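Cerkside Shared Workshop: Course Handout
Unit 2. Testing a Sidewalk Rover in Simulation Before the Build
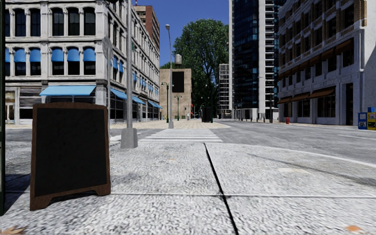 Rafail Tzavaras, in a written remark on the draft of this unit, asked whether members should spend an evening in simulation at all when the chassis can be driven up and down the workshop floor. His view was that a wheel slipping on real concrete teaches more than any rendered street.

The point is accepted in part. Floor trials remain compulsory and are covered in Unit 3. The workshop floor, however, has no curbs, crosswalks or sign boards, and the route planner must be tested against all of them. Members will therefore complete the street exercise first.

Required settings

Planner: Trosta, default configuration
Maximum speed: 700 mm per second
Clearance from fixed objects: 25 cm
Trials to be logged: 27

Procedure

Place the start point on the near sidewalk and the goal beyond the crosswalk. The planned path must pass the sandwich board and the lamp post with full clearance and must include a stop at the curb. A path that crosses the road away from the white stripes is recorded as a failure, even if the rover reaches the goal.

The dark seam in the paving should be checked separately. Inspect the obstacle map and note whether the seam has been marked as a barrier. If so, adjust the ground filter and repeat the trial from the same start point.

Logs are saved to the shared drive under the member's surname. Bring a printed copy of the obstacle map to the next session, together with the motor bracket from Unit 1.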